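Lab round-up: the grasping group

Quick one from us this time, deadline was yesterday and the Skekden write-up is still half in note form. Sorry in advance.

So, results first. We've been testing whether a policy trained only on hand-held gripper recordings can pick up soft round things without squashing or dropping them. No robot in the training data at all. People do the task by hand, holding the grippers, and the network learns from the wrist view plus the finger opening. Then it goes on the arm and we see what survives.

945 recordings in the set now. Fruit, mostly. Different tables, different cloths, plenty of clutter left where it was. The old set was done on a bare bench and the policy fell to bits the moment anyone put a patterned cloth down. Took us far too long to spot that.

The change this round is small. Before, the network predicted finger opening at every step and the fingers hunted in and out near contact. Now it predicts one closing width, commits to it, and only revises if the view changes a lot. We call it Fulorgate because the folder needed a name. 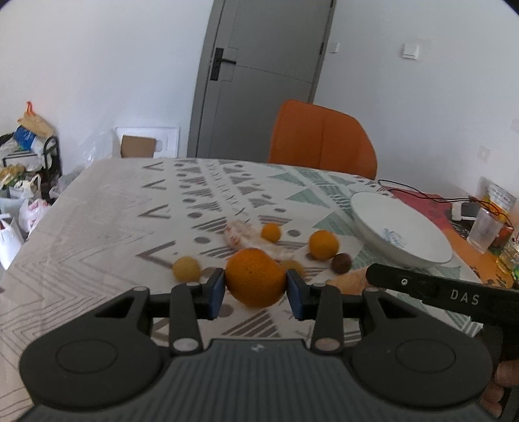
Jaber

Oranges are the easy case. Decent size, good grip on the peel, pads sit flat either side. The new version got 97 per cent of orange picks on the arm. Small fruit is another matter, 44 per cent, and most of the misses are the fingers coming down a touch too far back and rolling the thing away. Worse when one fruit is half hidden behind another. We think it's a depth problem, the single wrist view doesn't give enough to go on when the target is small. Not proven yet.

Two-gripper recordings are in the set too but the policy only uses one side for the moment. Both sides together is the next job, and the timing between the 2 streams needs sorting before anyone trains on it. If you recorded in July and your clocks weren't synced, please say so, we can probaly rescue it.

Also trying a version with the background randomly swapped in training. Early signs ok on cloths, no help at all on small fruit.

Wanted: more tables. Kitchens, canteens, anywhere with stuff on it. Leave the mess. Kits are in the Wiltelico cupboard, bottom shelf, sign the sheet when you take one and charge it befor you bring it back.

Draft of the Skekden paper goes round on 8th July. Comments on the failure section especially, it's thin.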